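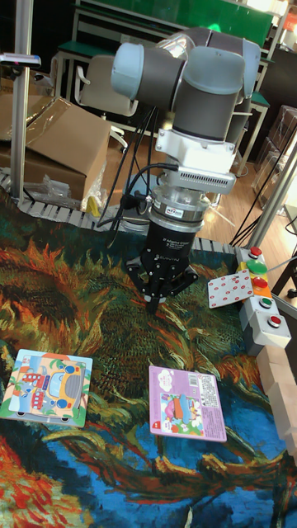 Gripper over the patterned rug.

September, 7:40 am

Dye notes, Coleteo batch. Madder bath again. Shade came up too brown last time, Tonantzin thinks it's our tap water, I think I let it get too hot. Could be both.

Weighed out 952 g of wool, scoured last night, rinsed twice. Alum at the usual rate. Mordant bath up slow, held an hour, left to cool in the pot with the lid on. Did NOT use the old alum tub, label is gone and I don't trust it.

Madder root soaked overnight in a mesh bag. Chalk added, 2 spoons. Keep it under 70 C this time!! The dial thermometer reads low by about 2 degrees, checked it against the glass one. So that's probaly my brown right there.

9:15 — in it goes. Orange at first, as always. Don't panic.

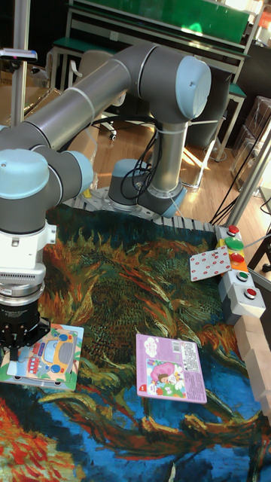
10:30 — 64 C on the glass one. Turning the skeins every ten minutes or so. Red is coming, more brick than I want. Pulled a test strand, tagged it, hung it by the window.

Tonantzin called, Bañuelos want the sample card before they commit to the full order. Order no. is 2319, write it on the card this time. They liked the Grimisent weld yellow, asked if we can go a touch greener. Iron dip, very short? Try on scrap first.

12:10 — heat off. Leaving skeins in til tomorrow morning. Test strand drying lighter than it looked in the pot, still a good red though.

To do
— call Nusomico re: madder, last bag was mostly dust
— new mesh bags, one split at the seam
— wash test on the strand, cold and warm
— save exhaust bath for a pink, half a skein at most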